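The Table at Bastel: a little gallery

Well, you did ask! After the last newsletter I had more messages about the table than about any of the classes, so it gets a page of its own, grain and all. 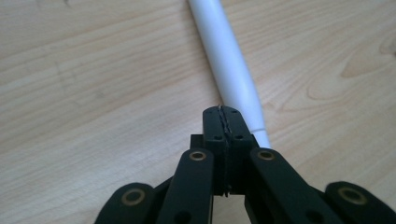 I fell for the wood first and worried about the legs, the price and the stairs afterwards, and I'd do it the same way again. It's a pale, honeyish sort of colour with lovely wavy lines running slantwise across it, and then every now and then the grain forgets itself and goes round in loops, like a map of a very small hill. People come in to glue a box together and end up tracing the lines with a finger. I've stopped minding. I do it too, usually with a mug in the other hand.

For anyone new, Bastel is my craft room over the bakery, open in the evenings and most of Wednesday, and you can come and make more or less whatever you like as long as it fits on the table. I've kept the notes short and gone by subject, and you can skip straight to the bit about the oil if that's what you came for (a good half of the messages were about the oil).

Finding it
It was in the back of Bañez, the second-hand place by the old ferry road, standing on its end behind a stack of doors. I'd gone in for a lamp. I came out without a lamp and 3,000 kroner poorer, and had to ring Kerstin Moen to ask if she still had the van.

The stairs
Kerstin did still have the van. We took the legs off on the pavement and carried the top up on its side, round the bend by the bakery's flour store, with me going backwards and saying "stop" a lot. There's a mark on the wall halfway up at hip height. Please don't tell me about it, I know.

The loops
This is everybody's favourite part. Wenche Lundgren, who spent years making kitchen cupboards and is very patient with my questions, explained that you get those rings-within-rings when a board is sawn flat along the log, and that people call it a cathedral pattern because of the pointed arches. Ours don't point very much. They swirl. I said it looked more like a bath emptying and she let that go.

The wavy lines
Quieter, but I think I like these best. Early in the morning the light comes in low and the fine brown lines look almost brushed on. By the afternoon you hardly notice them and the whole top is just a warm, soft beige. It's a very kind colour to work on, I must say. White thread is a bit of a nuisance against it, but nearly everything else shows up beautifully, and you can find a dropped needle before your sleeve does.

Sanding
Before the first class I gave the top 2 goes with fine paper, always along the boards and never in circles. I was tempted to use a machine and Wenche talked me out of it. It took a whole weekend with the radio on and I had dust in my eyebrows till the Tuesday. The bit near the window end had an old sticky patch where I think somebody had once stood a pot of varnish, and I went over that with the paper wrapped round a cork block until it stopped catching.

The oil
Right, here we are. It's Brinia, the clear one, put on with a rag, left for a quarter of an hour and then wiped until your arm complains. I gave it three coats, with a night between each. It darkened the wood only a shade. Do a test patch underneath first, and lay the used rags out flat outdoors to dry, please, don't scrunch them up in the bin. Oily rags can heat up all by themselves and it's really not worth the risk.

If you want a harder finish then a varnish would do it, and I did think about one. But you can't patch varnish very neatly, and with the amount of glue and paint that goes across this table I wanted something I could rub back in one corner without doing the lot again.

The legs
Not original! The old ones had worm, so Wenche made new ones and charged me 1,795 kroner for them, including the bolts, and I felt I should be paying double. They unscrew, in case we ever move. (We are not moving. See the stairs.)

The mats
Cutting is done on a mat. I'm quite easy-going about most things but I will come over and slide a mat under your hands, and I won't necessarily stop talking to whoever I was talking to while I do it. The mats live upright in the wooden rack by the sink and there's always a big one free if you ask.

Glue
Mostly it peels off in a little skin if you leave it alone overnight. If it's the serious sort, tell me straight away and I'll get the scraper. What I'd rather you didn't do is have a go with your thumbnail and then cover the place with a magazine, Kerstin.

Paint evenings
We put a cloth down for these. It's an old Vomex dust sheet, folded double, and it has got so stiff with paint over the years that it very nearly stands up on its own. I've been asked if it's for sale. It isn't, although I did think about it for a minute.

The cold months
Come November the heating goes on and the boards shrink a touch, and you can feel it if you run your palm across the joins. Then in spring it all closes up again. I used to fret over this and now I just give it an extra wipe of oil before the radiators go on. I keep the end by the window clear of hot mugs as well, mainly because that's my end.

Scratches we've kept
One long one from a dropped metal ruler, one tiny crescent I can't account for, and a row of dots where somebody's pattern wheel went straight through the paper. I could sand them out. I quite like having them there, and the dots are useful for lining things up.

Things people have made on it
Lampshades, a doll's house roof, any number of notebooks, a kite, a full set of curtains for a caravan (we had to feed those across in stages, it was like launching a boat). Wenche rebuilt a drawer on it during one of her "I'm only popping in" visits. If you've got pictures of your own projects on the table do send them over, I'd love to add a second page.

Coming to see it
Just ring the bell marked Bastel, next to the bakery door, and come on up. There's no need to book if you only want a look at the wood, and you wouldn't be the first. If it's a class you're after then the list is pinned up at the bottom of the stairs and I'll have the new one out as soon as Kerstin and I have agreed on who's teaching bookbinding. And if anyone sees a nice lamp at Bañez, ask them to put it aside for me, would you? I still haven't got one.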